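Household Textiles, Unit 4: Caring for Knitted Accessories
Course handout
Instructor: Ratih Ong
Workshop assistant: Yusri Yusof
Revised 10/16/21

Read this before the workshop and bring it with you. The fiber chart from September still applies. Bring two knitted items from home, one of them a hat.

1. What makes a knit different

A woven cloth is made of threads that cross at right angles. A knit is made of loops, each one pulled through the loop below it. The loops can open and close, which gives a knitted hat or scarf its stretch. They can also stay open if the piece is hung up wet or pulled over something too large for it.

Most of the damage we see in class comes from the way things are stored and dried. Wear is a smaller cause. A scarf on a hook grows longer at the hook. A sweater on a wire hanger gets points at the shoulders. A hat pushed into a coat sleeve for the summer comes out with creases that need steam.

2. Sorting

Clear a surface before you begin and wipe it. Sort in this order:

First by fiber. Check the label. If there is no label, put the item with the wool until you know better.
Then by color. Reds and dark blues are washed alone the first time.
Then by condition. Anything with a hole, a pulled loop or a loose end goes in the mending pile and is not washed until it has been fixed. A small hole in a wet knit can run.

Keep brushes and dusters off the sorting surface. They carry lint, and lint from a dark item shows on a pale one. Check pockets and folds for pins, clips and buckles, which can catch a loop.
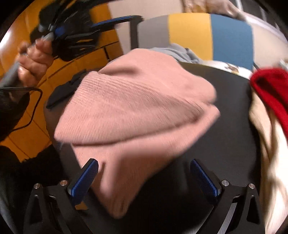
Ribbing is the part of a hat that does the work. It is made by alternating columns of knit and purl stitches, and it pulls in sideways more than plain knitting does. A cuff is usually folded up over itself, so the wearer gets a double layer over the ears. Fine vertical ribs, as on the pink beanie, mark fabric that is expected to stretch around the head and close up again afterward. The cuff on that one is ribbed and folded too. When you sort a hat of this type, unfold the cuff and look inside the fold, where dust and makeup collect. Then fold it back on the old line. A new fold line in a slightly different place gives an uneven edge, and it takes a wash to get rid of it.

3. Washing

Use cool water for wool and lukewarm water for cotton and acrylic. Fill the basin first, add the soap, stir, and put the item in last. We use Entili wool wash in the workshop. Any mild soap without bleach will do at home.

Press the item down and let it soak for nine minutes. Do not rub. Rubbing wool in water makes it felt, and felting cannot be undone. Lift the piece out with both hands underneath it. A wet knit is heavy and will stretch under its own weight if it is picked up by one end.

Rinse in water of the same temperature as the wash. Going from warm to cold is a common cause of shrinkage in wool.

4. Drying

Lay the item on a towel, roll the towel up and press along the roll. Unroll it and move the item to a dry towel. Shape it with your hands:

Hats: pat the crown flat, line up the ribs, fold the cuff once.
Scarves: square the corners and measure the width at both ends.
Gloves: straighten each finger and pull the wrist ribbing narrow.

Leave everything flat, away from radiators and direct sun. Turn it over when the top side feels dry. Thick cuffs hold water longest, so unfold them halfway through.

5. Folding and storing

Hats are stored flat or stacked. Smooth the crown up from the cuff and press out the air. A bunched crown left under a weight will keep its creases. Stack no more than six in a box, with the heaviest at the bottom.

Scarves are folded in half lengthwise and rolled from one end, fairly loosely. Fringes go on the outside of the roll.

Use a box with a lid or a cotton bag. Plastic bags trap damp. Everything must be clean before it goes in, as moths go to food and sweat stains first. Cedar blocks help for a season and should then be sanded lightly to bring the smell back. The shelves in the Rutmont room are labeled by fiber, and items left there after class should go on the matching shelf.

6. Pilling

Pills are small balls of loose fiber that form where a knit rubs against something: under the chin on a scarf, at the forehead on a hat. Acrylic and soft wool pill most. Remove them when the item is dry and lying flat. Hold the fabric steady with one hand and work in one direction with a comb. Do not pull pills off by hand, as this draws out more fiber and new ones form in the same spot.

Workshop task

Work in pairs. Take one hat and one scarf through sorting, washing and the first stage of drying. On the record sheet, write down the fiber, the width before washing and the width after rolling in the towel. For the hat, measure across the cuff without stretching it. If the second figure is larger, reshape the item and measure again.

Yusri Yusof will check the sheets at the end. Items may be left overnight on the racks if they have a name tag.

Reading for Unit 5: the Fetimus booklet, the section on darning, and the page on grafting ribbed edges.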